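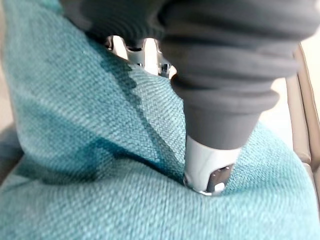
Section 4: Putting the Cover Back On

By the time you reach this section, your Pluven seat cover has been washed and dried following Section 3, and the cushion has had a chance to air out. If the cover still feels even a little damp along the seams, give it more time. We know it's tempting to get the couch back together before company comes, but a damp cover grips the foam and makes every step below twice as much work.

Set aside 27 minutes for your first cushion. That is how long it took our own Emanuel Toma, who wrote most of this guide, the first time he tried it with the instructions in front of him and a cup of coffee going cold beside him. The second cushion goes a good deal faster, and by the third you probably won't need this page at all.

Before you begin

Clear a space that is bigger than the cushion on all sides. A bed is ideal, and a clean rug works nicely too. Take off rings, bracelets, and watches with a metal band, as the Pluven weave is fairly open and the threads can catch. Have the Skevton liner bag within reach if your model came with one.

Caution: Do not use pins, clips, or a butter knife to tuck the fabric into place. A pulled thread in a woven cover can't be pushed back in neatly, and snags are not covered under your Vorska warranty.

Fitting the cover

1. Turn the cover right side out and shake it a few times. Lay it down in a loose heap and don't worry about how rumpled it looks. You'll be gathering it up in a moment anyway.

2. Find the sewn-in label. It sits at the back left corner, just inside the zipper. Fold the label flat so that it doesn't end up bunched beneath the seat.

3. Slip the cushion into its liner bag, if you have one, and press the air out with both forearms, starting at the front and leaning your way toward the back. The liner is slippery, and it lets the cover glide on instead of dragging.

4. Gather the cover in your hands the way you would a long sock, until you're holding the front edge with the rest bunched up behind it.

5. Fit the two front corners first. Push each corner of the foam all the way into the corner of the cover with your fingertips, and feel for any hollow spot. If your finger sinks in and meets only cloth, the foam hasn't gotten there yet.

6. Work the cover back a few inches at a time, going from one side to the other and back again. If one side gets ahead, stop and let the other catch up. The weave has a diagonal to it, and when the cover goes on crooked you'll see that diagonal start to bend.

7. Fold the cushion gently in the middle, like a taco, and ease the back corners in. A second pair of hands is lovely to have at this point, though you can manage alone by holding the fold closed with your knee.

8. Let the cushion open up, tuck the foam away from the zipper teeth, and close the zipper slowly, keeping two fingers inside the opening just ahead of the slider.

Caution: Never force the zipper. If it stops, back it up and check for liner fabric caught in the teeth.

Smoothing the folds

9. Lay the cushion flat and press down in the center with your open palm. The cloth will dimple under your hand and fold up around it. Sweep your palm outward toward the nearest edge, lift, come back to the center, and do it again in the next direction.

10. Run a fingertip along the seam all the way around. The seam should sit right on the edge of the foam. Where it has rolled under, pinch it and roll it back up.

11. Set the cushion on the seat with the zipper to the rear and sit on it for a minute or two. This is a real step, and a pleasant one. Your weight settles the foam into the corners better than your hands can.

Note: Teal and other heathered colors are woven from lighter and darker threads together, so a patch may look paler when the cloth is folded or rubbed one way. Brush it with a dry hand in the other direction before deciding there's a stain or a worn spot.

Note: Some creases from drying will stay for a few days. They relax with ordinary sitting. If one is stubborn, hold a garment steamer a hand's width away and keep it moving, and don't let a hot iron touch the fabric.

If the cover seems too small

Check first that you have the right cover for the right cushion. On Pop sofas the middle cushion is slightly narrower than the end ones, and the covers look nearly the same when they come off the line. The seat size is printed on the label from step 2, and a standard end cushion reads 610. If the size matches and the zipper still won't meet, take the cover off, pull it gently on the diagonal from corner to corner, both ways, and start again at step 4.

Replacement covers and liner bags can be ordered using the form in Section 6.

Guide revised May 2024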